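Gripper Comparison Working Group
Minutes, September meeting, Sostby workshop
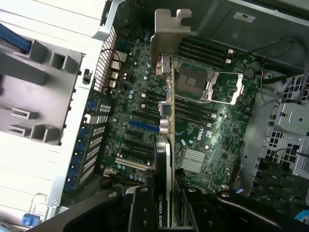
N. Sekine

Meeting opened 2:00 p.m. Minutes of the previous meeting accepted with one correction: the finger spacing on the Fustach unit should read 47 mm.

1. Graphics card task
The test piece remains the Dell tower with the Quadro card standing in the board. The card is to be gripped by the cooler shroud near its lower end, with the fingers kept clear of the connector housings along the upright edge. The processor socket stays unpopulated for the whole series. The load lever may stay open, but its position must be entered in the log so that runs can be compared.

2. Parallel gripper, Fustach
264 grasp attempts are logged to date. Most faults were late approach corrections. Slip was recorded in 9 attempts, all at the lowest force setting. That setting is withdrawn from the comparison. Objection noted from the controls side, who wanted it kept for the memory modules. Deferred to item 5.

3. Parallel gripper, De Graaf
Narrower body, softer pads. Fewer attempts so far and no conclusion drawn. The adapter plate has play at the wrist and the readings taken with it are marked provisional. New plate on order.

4. Wrist camera
At grasp height the gripper body fills the bottom of the view and the fingers hide part of the lettering on the shroud. Card seating cannot be judged from this camera alone. Two proposals were discussed: tilt the mount, or add a fixed overhead camera. Tilting loses the mounting bracket at the top of the card, which the operators use for alignment. Agreed to try the overhead camera first and leave the mount as it is. Glare from the traces and small parts on the board was raised again. Diffuser to be tested.

5. Memory modules
The slots above and below the socket are both reachable in simulation. The lower bank runs on either side of the card, so the order of work matters: card out first, then modules. Force setting to be decided after a trial with each gripper.

6. Controller
The delay between the close command and finger motion differs between the two controllers. Logs are not on a common clock and cannot be compared as they stand. Both to be moved to the cell clock before further runs.

Actions
Controls: common clock, both controllers.
Mechanical: fit and check new De Graaf plate.
Vision: overhead camera, diffuser test.
Operators: add lever position to log sheet.

Meeting closed 3:20 p.m.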